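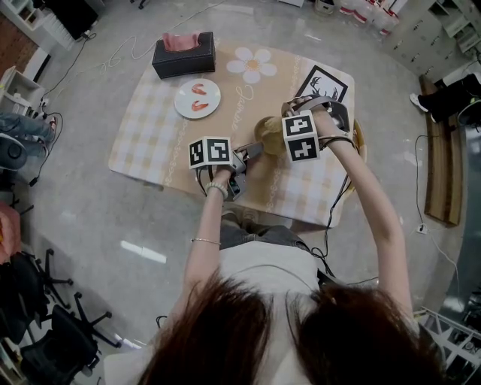
Both grippers on, cubes facing up, and a glass piece held between the two hands.

Bilyk hand-held gripper pair, refurbished by Divel

I've been looking after these grippers for long enough to have opinions, so this page is part listing and part care notes. You get a left and a right unit, the straps, a marker cube for each side and two black cables. Each pair is checked on my bench in Sakalcombe before it goes in the box!

Setting up takes me a few minutes. Strap the gripper on first, snug but not tight (your fingers will tell you), then run the cable back along your arm toward your body. Leave a bit of slack at the elbow – if it pulls when you reach across a table, it'll work the plug loose sooner or later. Cubes go on last, and please don't swap left and right. The patterns are different and the Sakex tracking software will happily put your hands on the wrong sides.

Looking after them is mostly wiping. I do the cube faces with a dry microfiber cloth after every session, and I never use alcohol on them, as it lifts the print. The finger pads are what wear out. I change mine at 300 hours, or earlier if glass starts to slip, and I check the cube screws every 3 sessions. If a marker face gets scratched, replace the whole cube and run the calibration again. I've tried patching them with printed stickers and the tracking was jumpy all afternoon.

Cables are the other usual repair. The replacement is 105 cm long and clips in without tools.

Refurbished pair: $500, with a spare set of pads. New cubes should be back in stock in February – drop me a line if you want one put aside.

Page updated 20 Dec 2019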